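4.3 Checks before handling loose objects

Carry out these checks at the start of each shift and after any change of finger or sensor pad. The cell must be in hold, with the speed override at 5 per cent. Document 1681 (site rules for two-handed cells) takes priority where the two differ.

1. Press the hold button on the pendant and wait for the amber lamp.

2. Wipe each tactile pad with a dry, lint-free cloth. Do not use solvent. Solvent lifts the edge of the pad.

3. Check the screws on the upper bracket of each hand. If one turns by hand, tag the hand out and tell the cell lead (Jhun Rivera on days, Ka-ming Siu on nights).

4. Open the wrist view and bring both hands into the shared zone. Fingers, pads and the second hand should all be in sight at once. The pads are the dark patches dotted with small square cells.

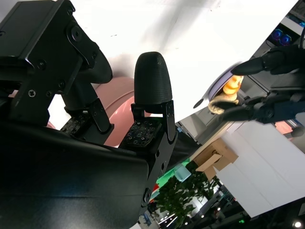 5. Close each hand on the foam test block until the force reading settles. The reading must stay below 35 N. Repeat once per hand.

6. Release the block and check that both readings return to zero. A pad that still shows a load must be zeroed again from the Pascual menu - do not correct it by changing the grip limit.

CAUTION: Pinch points exist at every finger linkage and hinge plate. Keep hands out of the shared zone unless the cell is in hold.

Note: Glossy housings and white table tops reflect light. If the wrist view is washed out, lower the exposure before moving the lamps.

4.4 Separation between hands

The minimum gap between the two palms is 400 mm while either hand is moving at full speed. Inside that distance the controller drops to handover speed. Do not disable this limit for teaching.

Changes to the gap are approved by Eugeniusz Olszewski and entered in the Pillau log with the reason and the old value.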